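Can a machine take over a packing bench yet?
Posted in Small Business and Workshops, April 2022

Pratadora
Our organisation dispatches coils of electrical cable in plastic mailer bags. Each order is taken from a crate, bagged, weighed and placed on a belt. We have been asked to advise whether this labour could be automated within the current budget. Informed views would be welcome.

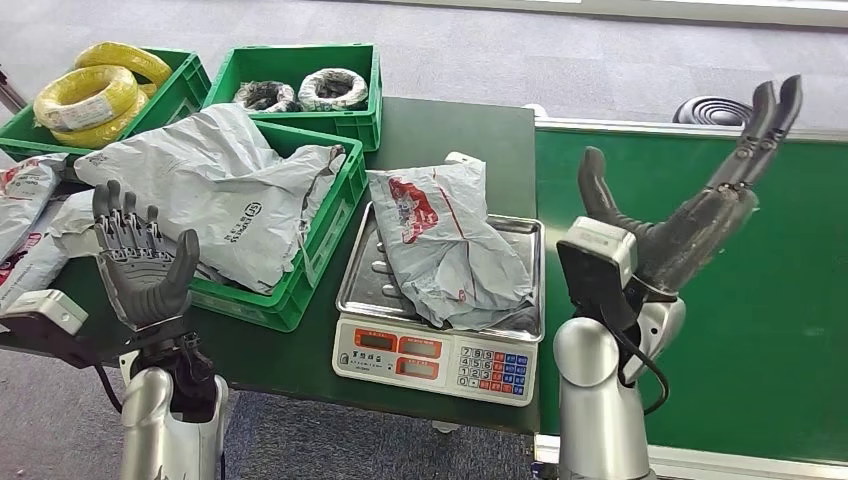
Volumes are modest, at 363 parcels in a typical week, and coil sizes vary considerably. We would also need to retain the existing bench scale.

Saha
In our assessment, partly. Rigid cartons are well within reach. Soft bags remain difficult, as they crumple and do not present a consistent edge to grasp. We trialled a two-handed unit for 4 months and kept a staff member at the bench throughout. I would recommend a paid trial using your own bags before any commitment is made.

Varkano
No. Same enquiry made at our centre in September and it was declined on cost. Dishwashers are still the only household robot worth owning.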